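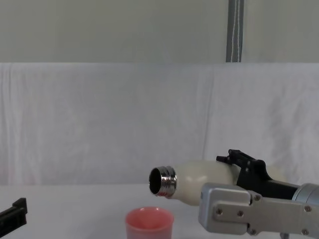 ピンクのカップの上でボトルを構える右アーム。つぐ動作の練習中です。

双腕アームキット「Piliseo」で「カップにつぐ」動作を教える手順

Podholmから出ている卓上用の双腕キット、Piliseoをしばらくお借りして使っています。先日、PenddaleのNoel Yapさんから「箱から出して動かすところまではできたけれど、次に何を教えたらいいかわからない」というお便りをいただきました。そのお気持ち、とてもよくわかります(私も最初の晩は、腕を上げたり下げたりするだけで終わってしまいました)。そこで今回は、最初の課題としておすすめしたい「ボトルからカップにつぐ」動作を、ゆっくりご紹介しますね。説明書では3106番の練習課題にあたりますが、書き方が少しそっけないので、寄り道しながらまいりましょう。

用意するもの
・Piliseo本体(左右のアームとグリッパー)
・ふたの外せるボトル
・プラスチックのカップ
・背景に垂らす白い布

1. 机まわりを整える
机の上も背景も、できるだけ無地にそろえます。わが家では最初、柄物のテーブルクロスの上で試していたのですが、カップの認識がふらふらして落ち着きませんでした。白い布を後ろに垂らしただけで、ずいぶん素直になってくれたんですよ!布の多少のしわは気にしなくて大丈夫です。

2. カップとボトルを置く
カップは左右のグリッパーのちょうど間あたりに、ボトルは右アーム寄りの少し奥に立てます。ふたは先に手で外しておいてください。両方のグリッパーは開いた状態で待たせておきます。

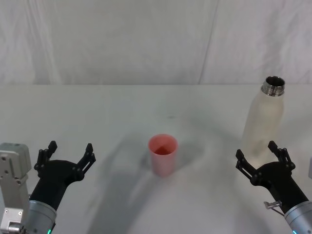

ここまで来たら、操作画面で「開始姿勢を登録」を押します。あとで何度もこの姿勢に戻ってきますので、少し面倒でも丁寧に合わせておくと、後がとても楽です。私は机の裏側に小さな印を付けて、本体がずれてもすぐ直せるようにしています。

3. ボトルをつかむ
右アームをゆっくり近づけ、ボトルの胴をはさみます。つかむ力は初期設定が82になっていますが、やわらかい容器なら少し下げてあげてください。首のねじの部分をつかもうとすると滑りやすく、私はここで何度もやり直しました。

4. 持ち上げて、口をカップの上へ
持ち上げたら、ボトルを横向きに寝かせながら口をカップの真上に運びます。初めのうちは中身を入れず、空のボトルで練習しましょう。水平に近いところでいったん止め、3秒待ってから傾けるように登録すると、動きがぐっと落ち着きます。左アームは低い位置で休ませておけば十分です。

5. 傾けて、戻す
傾きは一気につけず、小刻みに登録していきます。戻すときも同じ道筋をたどらせてください。同じ動作を6回続けて再生し、毎回きちんとカップの上に口が来るようなら、乾いたお米やビーズを少し入れて試してみましょう。水はそのあとのお楽しみです。

使ってみての感想
よいところは、やはり左右の腕が別々に教えられることです。片方だけ直したいときに、もう片方の登録が消えないのは本当にありがたいです。逆に気になったのは操作画面の文字の小ささで、一緒に試してくれたJonalyn Calimlimさんも、眼鏡を上げたり下げたりしていました。12月の更新で拡大表示が付いたものの、登録画面だけはまだ小さいままです。

カップの位置を変えたときは、手順2の開始姿勢から登録し直してください。手順4だけを直しても、途中の道筋が古いまま残ってしまうことがあります。

2026年5月28日 Pacita Malabanan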